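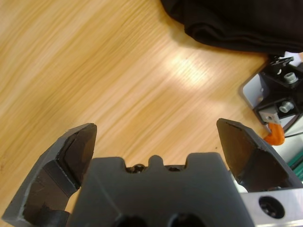
2 July 2020

So the Flistari update is finally out and I've been up far too late with it. Quick post, tea going cold, sorry in advance.

First thing — it's big. 559 levels of skill tree if you add up every branch (the menu tells you, I'm not that sad) and most of them do next to nothing. Plus one per cent to rope speed. Lovely. Who asked for that?

But the caves. The caves are great! You drop in under Ornard, the map goes blank, and you've got ten minutes of lamp oil to find a way out. Died loads. Went straight back in each time.
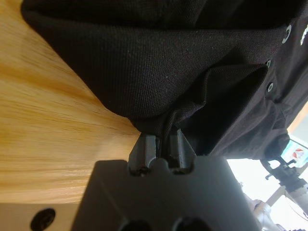 Loading is still slow on the old console though. Timed one fast travel at 60 seconds, which is long enough to check your phone and forget what you were doing. PC lot say theirs is fine. Good for them.

Wako is the new trader and he's a rip-off. 20 coins for a single torch, and he wont buy furs off you any more, so my whole stash is just sitting there. Sell everything in the first town before you cross the bridge. Wish I'd known.

Co-op works. Mostly. My friend got stuck in a door and had to quit out, lost her bow, wasn't happy. Save before doors I suppose.

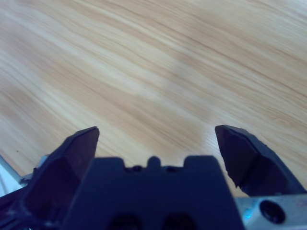

Sound is much better too — wind, dripping, that horrible scraping thing behind the walls. Headphones on for that bit.

Haven't touched Plurerik mode yet, the one with no map and one life. Says on the title screen it opens up properly in September, and what's there now is only a taster. Might have a go at the weekend if I can get teh second lamp first.

Anyone found the second lamp? It's not in the well. I've looked in the well.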